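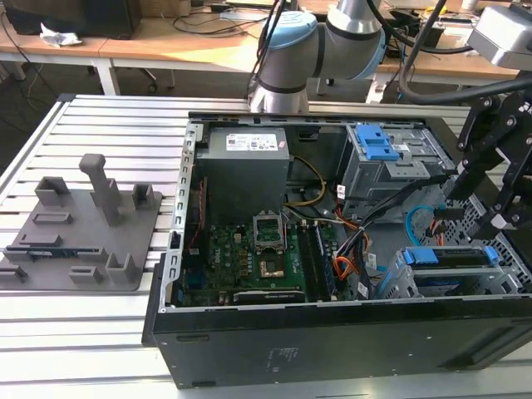

Módulo 4. Desmontaje interno de un equipo de torre
Apuntes de prácticas – Mantenimiento de equipos, taller Chávez
Elaboración: Ilona Jakab. Revisión: Nkrumah Mahama

4.1 Preparación del puesto

El equipo se coloca tumbado, con la cara abierta hacia arriba. Antes de retirar el panel lateral se apaga el interruptor de la fuente, se desconecta el cable de red y se mantiene pulsado el botón de encendido durante 4 segundos. La pulsera antiestática se conecta a un punto metálico sin pintar del chasis. Los tornillos se guardan en la bandeja Zuseck, un compartimento por subconjunto.

4.2 Identificación de subconjuntos

Con la torre abierta se localizan la fuente de alimentación, la placa base, el zócalo del procesador, las ranuras de memoria, las ranuras de expansión y las jaulas de unidades. La posición de cada elemento se anota en la ficha Cotura, tomando como referencia la fuente. La orientación izquierda/derecha no sirve, dado que el equipo se gira varias veces durante la práctica.

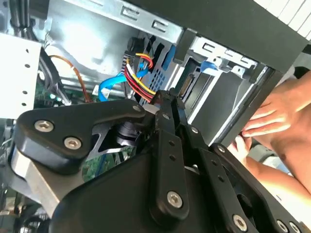
Última modificación de esta página: enero, 9:40 h

4.3 Cableado de alimentación

El mazo de alimentación se libera antes que cualquier otro elemento fijo. Se sujeta siempre el conector, nunca los hilos. En el conector principal de la placa se presiona la pestaña y se tira en perpendicular, con un ligero balanceo si ofrece resistencia. Mientras una persona separa el mazo, la otra sujeta el chasis.

Código de colores habitual en fuentes ATX:
Amarillo: +12 V
Rojo: +5 V
Naranja: +3,3 V
Negro: masa

Las bridas se cortan con alicate de corte al ras y con la punta orientada hacia fuera del mazo. No se emplea cúter. Las etiquetas de los cables se conservan.
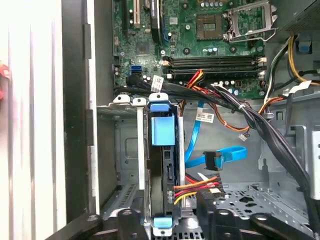
Los cables de datos SATA se retiran después de los de alimentación. Algunos conectores llevan un clip metálico que debe presionarse antes de tirar; otros entran solo por fricción. El radio de curvatura no debe forzarse al apartar el cable, y el extremo acodado se reserva para el lado de la unidad salvo que la ficha indique otra cosa.

4.4 Zócalo y memoria

Si el zócalo está vacío y el marco de retención abierto, la zona de contactos queda expuesta. No se toca ni se limpia con aire a presión. Se coloca la tapa protectora o, en su defecto, se cierra el marco sin forzar la palanca. En las ranuras de memoria se comprueba que los cierres de los extremos se mueven con libertad. Los módulos ya extraídos se guardan en bolsa antiestática – una bolsa por módulo.

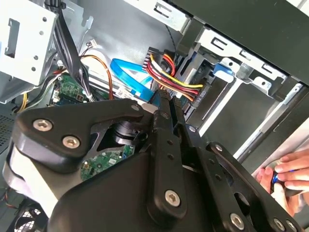 4.5 Unidades de disco

La unidad se desconecta por completo antes de extraerla de la jaula. En los chasis con guías de plástico se presionan ambas a la vez y se desliza la unidad sin inclinarla. La electrónica del disco no se apoya sobre metal. Para el borrado posterior se sigue el procedimiento Huluton del módulo siguiente.

4.6 Entrega

Por parejas (2 alumnos por equipo). Se entregan la ficha Cotura completa y un esquema del recorrido de los cables. Puntuación: orden de desmontaje, 4 puntos; identificación de conectores, 3 puntos; esquema, 3 puntos. La ficha sin número de equipo no se corrige.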